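Notebook, kitchen sorting, Flisach

9/4/22

Second round in the kitchen at the Flisach place, and I'm writing this up the same evening for once. Page 3724 in the old numbering, if anyone is still keeping the index going. I lost track of mine over the winter and I'm not going back to fix it.

So, the pile. It's the usual kind of pile you get when a kitchen is also the place where people put things down. Snack packet next to a bit of cloth, cloth next to a carton, something soft and leopard print underneath it all. I love these piles, I really do! They're much harder to sort than a drawer, where somebody at least had a theory once. My notes from January say "start with the biggest item," and I tried that again. It's bad advice in this room. The biggest thing is a flat cardboard box, and as soon as I picked it up I had nowhere to put small stuff. I put it back down and used it as a tray for the rest of the evening.

It makes a good tray, too -- shallow, with an orange-red rim, and I could see into it from where I stood. I'd like to find more like it. The Rovik bins we bought for the workshop are twice as deep and things vanish in them. Whoever ordered those (me) should have measured a shelf first.

The cloth under everything is the cheerful cartoon one with the broad stripes, yellow and pink and green and blue. Pretty, but a real nuisance for sorting. I set a small pink thing down on the pink stripe and then spent ages hunting for it. For next time: plain sheet on top, or use the stripes on purpose, one stripe per category. I tried the stripe idea toward the end with food on yellow and fabric on pink, and it went quicker than I thought it would. It does fall apart once the cloth gets pulled and creased, so clip the corners.

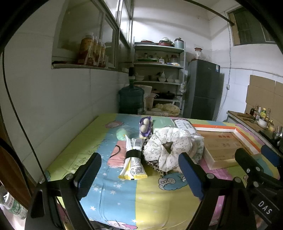
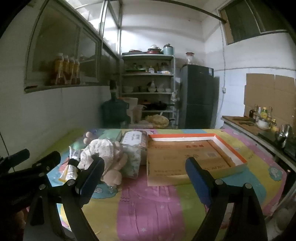 Should the food come out of a mixed pile before the fabric does?
Food comes out first, then fabric, then paper and cardboard last.

I changed my mind about cords this time. I used to treat a thin cord lying on a cloth as part of the cloth and move them together, and then the cord would slide off halfway and go on the floor. Now I take the cord off, loop it and give it its own corner. Same with straps: strap off the packet, packet to food, strap to the loop corner. It sounds fussy written down but my hands got used to it fast.

Crumpled fabric is still my weak spot. If I shake it out I lose whatever is tucked inside, and if I don't shake it out I end up folding a lump. What I settled on is opening it flat, slowly, on a clear patch, and only then folding. Needs a clear patch, obviously, so see above about the food.

Soft toys: no category. I had the plush one down as fabric for a while, then moved it to "rooms other than kitchen," which is where I should have started. Add that heading to the Skarnum sheet, please, whoever prints the next batch. There's space under "paper."

Egg-shaped things in wrapping go with fragile until somebody says otherwise. I don't care what they are, I'm not dropping them.

Shelves. I left the white metal shelving alone tonight apart from looking at it with envy. Plates up top, little bottles and jars on their own shelf, white bowls lower down, frying pan under that. I'd swap the plates and the bowls if it were my kitchen, plates are heavy and I'm short, but it isn't my kitchen and the order clearly makes sense to someone. The jars behind the glass panels (lovely colors, all orange and red) also stay put. House rule from Ledesma, and a good one: we sort what's out, we don't reorganize what's away.

Timing, for the running table: 6 minutes on food, then I stopped the clock to answer the phone and forgot to start it again, so the rest is blank. Leave it blank, don't estimate. Tray with everything in it came to 1022 g on the kitchen scale, box included. I'd like the same figure for next time's tray so we can see if I'm just overloading it.

Things to bring: 2 corner clips at least, the plain sheet, a pencil that works. The marker bled through onto the back of this page and I can't read what I had there on carton sizes. Something about long ones going upright.

Also -- fold the box flat or keep it open? I've left it open. Ask before recycling it, the printing on it might be wanted.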